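Home News What's On Sport Letters Notices Contact

Search the site Search Go

We use cookies to make this site work and to count visits. Accept all Manage choices

Wisomside furniture store to stay open through winter after rent deal

The reuse store at Wisomside will keep its doors open until at least the spring, after the landlord agreed to hold the rent at its present level.

The store takes in unwanted household furniture from Ivness and the villages up the valley, and passes it on cheaply to people setting up home. It had been told to expect a rise from October. Closure was on the cards - notices had already gone up by the till.

Bresterel, the property firm which owns the building, confirmed the change in a short statement. The present rent will stand for the length of the winter and talks on a longer lease will start in the new year. No word yet on what a new lease might cost.

The store has been in the old seed warehouse for 22 years. Before that it ran out of a church hall in Ivness, open one morning a week, and stock was kept wherever there was room.

Demand is up. The store says more people are coming in after moving from furnished lets to unfurnished ones, often at short notice and with next to nothing. Beds go first, then cookers, then tables. Sofas are slow unless they carry the fire label, and without the label the store can't take them at all.

An appeal launched in August to cover the higher rent had brought in £2000 by the time the deal was announced. That money will now go on the roof instead, which lets in water over the loading door, and on new tyres for the van. Anyone who gave to the appeal and would rather have thier money back can ask at the desk before the end of November.

Szilágyi, the bakery next door, had offered the use of its yard for storage if the worst happened. The offer stands, the store says, and may be taken up anyway in January when donations pile up after the holidays.

The council was asked whether it would help with the rent in future. It said it had no plans to but would look at any request made in the usual way. It already pays the store a small sum for every load kept out of the tip.

Collections carry on as before. Two rounds a week, one for Ivness and one for everywhere else. The wait is 2 weeks at present and a bit longer for anything upstairs. Ground floor items can sometimes be fitted in sooner - ring in the morning, the line is busy after lunch.

Delivery is still free within Ivness. Outside the town there is a charge, worked out by distance, and it must be paid before the van leaves.

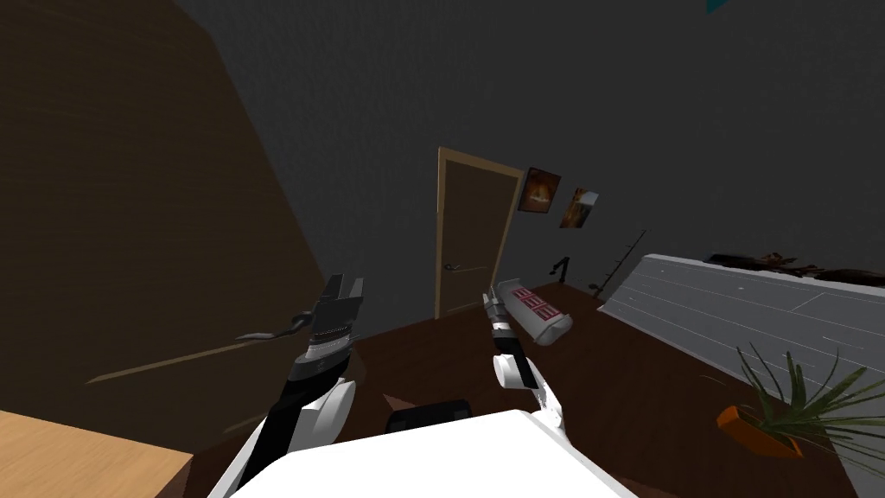

Large bedroom pieces are the one thing the store would like fewer of, at least for now. They take up floor, they are hard to get up a modern staircase and many are taller than the ceilings in newer flats. A big brown wardrobe, the sort with a faint grain running up it, can sit for months while a light tan table is gone the same day. Prices on wardrobes have been cut as a result and the store will knock off more for anyone who can carry one away themselves. Measure the stairs first. Nothing taken back because it did'nt fit.

Chests of drawers, bedside cabinets and single beds are all still wanted. So are desks, now that the schools are back. Flat-pack is fine if it is already built and doesn't wobble. If it has been taken down, please tape the screws in a bag to one of the panels.

Not wanted: mattresses with stains or no label, anything with woodworm, glass shelves without their fittings, office chairs with broken gas lifts. Items left outside overnight will go straight to the tip, and the store gets charged for it.

The repair bench is to move to the back of the building, next to the window, which should free up space for 100 more chairs to be stacked. Chairs are kept in sets where possible. Odd ones are sold singly from the rack by the door.

Opening hours are unchanged for the time being. The store shuts for an hour at midday and for the whole week after Christmas. A decision on late opening has been put off until the lease is settled.

Parking is at the rear only. The front is kept clear for the van and drivers have been blocking it again.

Get our headlines by email every morning. Enter your address Sign up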